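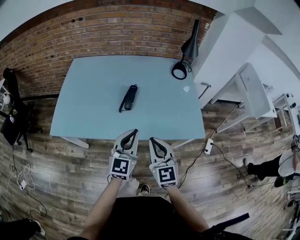
How long does it take to get a landline put in at a rural property these days?

"Three weeks if the old copper is still good, and three months if it isn't," says the owner of Clomura, a one-person phone and wiring business that covers the farms and small towns around Trirnau.

She has been doing the work for most of her adult life. She started as a cable hand with a contractor, went out on her own when the contractor shut its country depot, and now drives a ute with a ladder on top and a dog in the passenger seat. Her area takes in 1510 properties, going by the old exchange list.

Most of her calls come from people over sixty who want to keep the number they have always had. "They've had it since the kids were small. It's on the feed bags, it's on the side of the shed. They don't want a new one."

Mobile coverage is the other reason. There is a tower on the hill at Floltach, and on the eastern side of it a mobile works well enough. On the western side people drive to the top of the road to send a text. A fixed line, or a handset plugged into the satellite modem, is what they use at home.

She says the satellite set-ups are fine for talking but customers need to know what happens in a blackout. "The old phone got its power down the line. If the lights went out you could still ring someone. Now the modem goes off and the phone goes with it, so I tell everyone to get a battery and to test it before summer."

A battery that will run a modem overnight costs some $400. She doesn't sell them. She used to, and gave it up after a bad batch that she had to replace out of her own pocket.

Cordless phones bring in a fair bit of small work. The usual complaint is that the phone has died, and the usual cause is the rechargeable cells in the handset. "I had a bloke drive 30 kilometres in to have his looked at. Two new batteries, done at the counter. I didn't charge him for the labour."

Corrosion is harder. Joints in the pits fill with water every winter, and ants get into the wall sockets. She carries a tin of gel for the joints and replaces the sockets outright.

Asked about the closure of the El Idrissi store in town, which sold phones and repaired radios, she says she misses the parts drawer more than anything. She now orders in connectors by post and keeps more in the shed than she would like.

She has had one apprentice, who finished and moved to the coast. She would take another but says the travel puts them off, and so does the crawling under houses.

Her advice to anyone buying in the district is to pick up the phone at the inspection and listen for a dial tone. "If it's crackly, ask how long it's been like that. Then ring me before you sign anything."

She expects to keep going until at least next June, when the ute is due for a new gearbox and she will have to decide whether to pay for it.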